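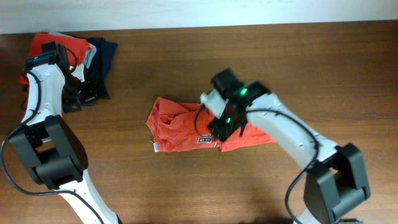

The Zedwood in medium brown, with an orange-red tee laid out on top.

Zedwood Folding Table
$1,383, finish included
Made to order, eight weeks

So this is the table I get the most mail about, and I'm going to try to answer all of it on one page. (I've said that before. The page gets longer every time.)

The Zedwood is a table for folding clothes. You can eat at it, you can wrap presents on it, my sister does her seed trays on hers and I try not to think about it. But I drew it up for laundry, and everything about the size and the height comes from standing next to a dryer with an armful of shirts and no place to put them. I used to fold on the bed, and then I'd get tired and sleep on the half of the bed that didn't have clothes on it. I wanted a big, plain, flat wood surface that stayed put when I leaned on it!

What you get

One wood top, 51 inches long, with the grain running the long way. One base, in four pieces. One shelf underneath, 13 inches deep. A bag of bolts, the wrench that fits them, and a small tin of wax. I also put in a square of the same wood with the same finish on it, so you can try your detergent or your coffee on that before you try it on the table.

The top

It's smooth, and I mean smooth enough to drag a T-shirt across without catching it. I sand the top, wipe it down, let it sit overnight and sand it again, and then I go over it with an old nylon stocking on my hand. If the stocking snags anywhere, back it goes. The edges get the same treatment, since that's where sleeves hang over.

The finish is a hard wax oil. It has a low shine and you can still feel the wood through it. If you want a glassy, poured-on kind of look, I'm sorry, I don't make that one, and I think you'd get annoyed with it anyway because knits slide around on it.

Color comes in three choices:

Medium brown, which is the one in the photos and the one most people pick
Natural, a good bit paler
Dark, close to black coffee

I had a long back and forth with Napaporn Mahawong about the medium brown before I settled on it. She runs the finishing side at Drilleck, where I rent bench space, and her eye for color is a lot better than mine. My first version had so much red in it that every warm-colored shirt just melted into the table. She had me pull it back toward a plain brown and I'm so glad she did. Lint shows up on it, which sounds like a complaint, but I'd like to find the lint before I put the shirt away.

The height

Please measure before you order! Stand where the table's going to be, in the shoes you do laundry in (slippers count), bend your elbows and measure from the floor to the bottom of your elbow. Put that number in the notes box at checkout. I cut the legs a few inches under it. There's no extra charge for this and it makes more difference to your back than anything else on this page. If two of you share the folding and you're different heights, go with the taller one.
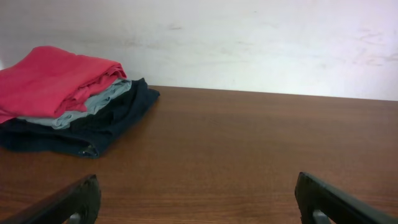 Stacking room is the part I'd think about if you're choosing between this and something smaller. One shirt laid open takes up more table than you'd expect, and then the finished ones need somewhere to go, and then there's the next shirt. I stack along the left and keep the rest clear, and I go to the back so my elbow doesn't knock anything over. I'm also not a neat stacker. I put navy down first, then the blue-gray, then red on top, none of them quite lined up, with the navy sticking out farthest, and that's how my piles generally look. There's still plenty of bare wood beside it to work on. On my old card table I'd have been folding the next one in the air.

The shelf

It sits low and runs the full length. Mine holds the iron, a spray bottle and a stack of dish towels I keep meaning to do something about. If you'd rather slide a hamper under there, tell me and I'll leave the shelf off and brace the legs along the back. Same price either way, it's about the same work for me.

Putting it together

The base bolts together and the top bolts onto the base. Do it on a rug, upside down, and leave every bolt a little loose until they're all in. Then tighten them. Then get a second person and flip it over. Check the bolts again after the first month, as wood moves a bit when it gets to know a new house, and a laundry room is a damper sort of place than my shop.

Looking after it

Wipe with a barely damp cloth, then a dry one. Don't leave a wet towel sitting on it overnight. Don't iron straight on the wood, please, put a pad down first. When it starts looking thirsty, rub in a little of the wax with a rag, let it be for an hour and buff it off. Clorkeck makes the wax and you can buy more from them direct, I don't mark it up or stock it.

Scratches: light ones wax out. For a deeper one, send me a photo and I'll tell you which grit to use and how far to go with it.

Shipping

Tables go out with Abou Zeid, who carry them to the room you want and take the cardboard away with them. They'll call you to set a day. Stairs are fine, but do mention spiral ones in the notes. I can't ship overseas right now, the freight quotes I got were more than the table.

Returns

You have 51 days from delivery. I pay for the pickup if something's wrong with the table, you pay if it just didn't suit. Custom heights can come back too, I only ask that you keep the box flaps and the corner pieces.

Orders placed by June 18, 2025 are in the current batch. After that you go into the next one, and it's the same eight weeks counted from the day I start cutting. I'll email you when I do.

Questions about height, color or the shelf: use the contact form and put Zedwood in the subject line so it lands in the right folder.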